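Good Practice for Hand-Held Gripper Sessions: Small Parts and Drawer Tasks

Applies to: all operators and reviewers at the Kvam site
Maintained by: Torunn Tangen, Data Quality

This procedure sets out how a battery storage task is to be prepared, performed and closed. It covers work done with two hand-held grippers at a table station and a drawer organizer. Operators who have completed the Petton induction may work from this page alone. All others must be accompanied for their first 20 recordings.

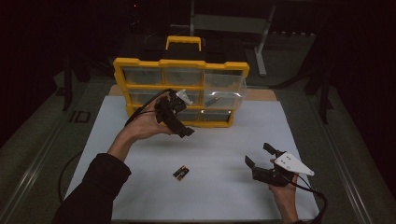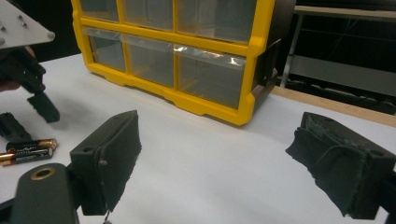
Batteries and parts organizer at the table station.

Before you begin

1. Sign in to the station log and enter the task code. The code for battery storage is 49.

2. Place the organizer toward the back of the table with its drawer fronts facing the work area. Vary the angle slightly between recordings. The organizer must stand on all its feet and must not rock when a drawer is pulled.

3. Open and close by hand each drawer that the task will use. A drawer that sticks is to be reported and taken out of the task. Do not lubricate drawers.

4. Inspect the finger pads of both grippers under the station lamp. Light fraying at the edge of a pad is acceptable. A pad that has lifted from the finger, or that leaves the hard surface exposed at the contact face, must be replaced before recording. Pads are also replaced after 2000 grasps regardless of their condition.

5. Check the cables. Each cable should leave the gripper in a loose curve and have enough slack for the operator to reach the far row of drawers. A cable that crosses the object area at rest must be moved.

6. Lay out only the objects named in the task sheet. Batteries with torn sleeves, dents or residue go in the Droltix disposal box and are not to be handled with the grippers.

Performing the task

1. Start with both grippers open and clear of the objects. Hold this position until the tone sounds.

2. Open the drawer with one gripper. Pull in a straight line and stop before the drawer reaches its catch. The other gripper may steady the organizer.

3. Grasp one battery at a time, across the middle of the body. Metal parts of the gripper must never bridge the two ends of a battery.

4. Carry the battery over the drawer, lower it and release it. Dropping a battery from above the drawer wall counts as an error, even when it lands inside.

5. Close the drawer fully with a closed gripper. Do not use bare fingers at any point between the start and end tones.

Work at an even pace. Speed is not scored. Pauses longer than 2 seconds are marked by the reviewer and lower the usable length of the recording.

If something goes wrong

A failed grasp should be corrected in the same recording - open the gripper, back away and try again. If a battery leaves the table, stop the recording and mark it as void. If a battery feels warm, put both grippers down, leave the battery where it is and call the floor lead, Eskil Haugland. Station work does not resume until he has cleared it.

Review and storage

Reviewers check each recording against the Kundstead checklist. A recording is accepted when the drawer action, the grasp and the release are all visible from at least one viewpoint. Glare on clear drawer fronts is noted in the comment field and is not grounds for rejection by itself.

At the end of a shift, place the grippers on their rests with the fingers closed and coil the cables by hand. Batteries are returned to the parts cabinet and the count is entered in the log. Pad stock is checked every Thursday, and requests for new pads should reach Torunn Tangen by noon on that day.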